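Tendel Replacement Finger Kit for Fistside Hand-Held Grippers

Order code: TFK-P
Supplied by: Zarnora
Status: in stock
Page revised June 2020

Overview

The Tendel finger kit replaces the finger blocks and foam contact pads on the Fistside hand-held gripper. It is meant for users who run the tool daily and need to restore grip without returning the whole unit. The kit fits both the standard and the long-handled versions. It does not fit the earlier Fistside tool with the single moving finger -- for that model, order the Alexiou adapter plate separately.

The blocks are moulded in black plastic and are sold in handed pairs. The pads are cut from closed-cell foam and arrive with adhesive already applied. Users who only need new foam should order the pad pack, which contains pads and cleaning wipes but no blocks or screws.

What is in the kit

One left finger block
One right finger block
Four foam pads (two fitted, two spare)
Four countersunk screws
One hex key
One sheet of alcohol wipes
Fitting card

Specification

Pad material: closed-cell foam, black
Pad fixing: pressure-sensitive adhesive, full face
Block material: glass-filled nylon, black
Block fixing: two screws per block
Maximum load held between pads: 900 g
Maximum opening between pads: 60 mm
Working temperature: up to 40 °C
Expected pad life: depends on the surfaces handled, see below

Pad life and when to replace

Foam pads are a wearing part. They grip by deforming against the object, and the foam breaks down first at its edges, where it is pinched and dragged. Rough card, cut sheet metal and unglazed ceramic shorten pad life considerably. Smooth plastic and glass have little effect.

Inspect both pads with the fingers open, in good light, over a plain surface. Look along the join between foam and block, then at the lower corners. Fraying along the join is an early sign and does not affect grip at first. A torn corner is more serious: the loose piece can fold under a small object and tilt it as the fingers close. Wear is often uneven between the two sides. In the pair shown, the left pad has a torn corner and some peeling at the bottom, while the right has a cleaner lower edge and is only a little ragged along the top. 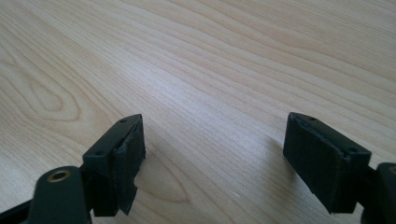

Fitting

1. Switch the tool off or lock the trigger, and open the fingers fully.

2. Remove the two screws from the first block. Keep them apart from the new screws, which are slightly longer.

3. Lift the old block away from the arm. Leave the bush in the arm where it is. If it comes out with the block, press it back by hand before going further.

4. Seat the new block and start both screws before tightening either. Tighten evenly. Do not use thread lock on the plastic.

5. Repeat on the other side, then close the fingers slowly and check that the pads meet across their full width.

6. Leave the tool for 10 minutes with the fingers closed so that the adhesive beds down.

Replacing pads only

Peel the old foam from one end and pull it back flat against the block. Remove all residue with the wipes supplied; a scraper will mark the plastic and the next pad will not hold as well. Line up the new pad with the top edge of the block and press from the centre outwards. Replace both pads together, even if one looks sound. A new pad working against an old one shifts the centre of the grip, and any recorded finger opening will need correcting.

Calibration

Fitting new blocks or pads changes the closed position of the fingers. Run the zero routine from the tool menu before use. On units feeding position data to other equipment, repeat the width check as well, using the gauge supplied with the original tool.

Compatibility notes

Blocks from the first production batch had narrower screw holes and are no longer supplied. Spare pads from that batch may be used on current blocks. Silicone pads are planned for November and will be sold under a separate order code.

Ordering and support

Orders and stock: Petronella Radebe, Zarnora parts desk
Fitting questions: Thulani Magagula, Zarnora technical support

Please quote the tool serial number on all orders. Opened pad packs cannot be returned.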